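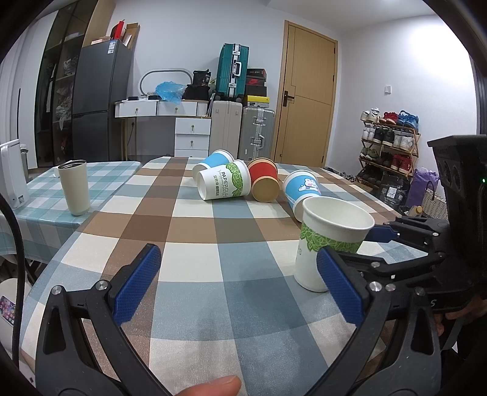 Porumham Dragonfly Set

438 macro photographs of dragonflies and damselflies, taken at the Porumham wetlands by Liliana Testa and Kimie Shimada. Species labels by Eluned Watkins.

Contents
Files are JPEG, grouped in 48 folders, one per species. labels.csv gives file name, species, sex (where determined), lens and shutter speed. Colour profile is sRGB throughout.

Capture
Most frames were shot at ISO 200 with a 105 mm macro lens, handheld. No flash. White balance was set from a grey card at the start of each session.

Known issues
Teneral adults are labelled to genus only. 7 files have no sex recorded — the abdomen tip is out of focus.

Version 2, February 8, 2021. Replaces the February draft, which had duplicate rows in labels.csv.

Contact: Liliana Testa | © Testa and Shimada | Back to top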